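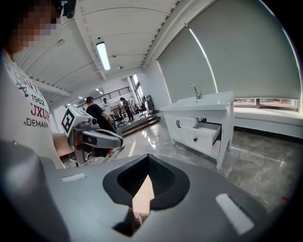 Issue 17

Pletwood Gallery: Teaching a Planner to Open Drawers

Welcome back! This round of our gallery goes to the motion software, and to the hand-held grippers that feed it. Everything the planner knows about furniture starts with a person doing the job by hand, and we now have 3000 takes in the library, every one of them replayable in Steltlow, our viewer.

On the floor: two hand-held grippers close together, with the white vanity and its open drawer over on the right. Drawers are wonderful test material – the handle has to travel in a straight line, and a planner that drifts sideways will jam it.

The square marker: the black-and-white pattern on top of the gripper gives the tracker something crisp to lock on to. Đức Bùi rewrote our pose filter in November, and the new one rides through short dropouts so much better (the old plots looked like a seismograph!).

The tiles: glossy gray, marble-patterned, full of reflections from the ceiling lights. Great practice for perception. Berisha, our depth cleanup step, now throws out mirrored points before the planner ever sees them.

What's new in the tooling: Womora can cut a long take into approach, grasp, pull and release, all 4 labeled on one timeline. Trimming by hand used to eat 70 minutes of an afternoon, and now we spend that time arguing over grasp angles, which is a lot more fun.

Next issue: cabinet doors, and the arc fitting that goes with them.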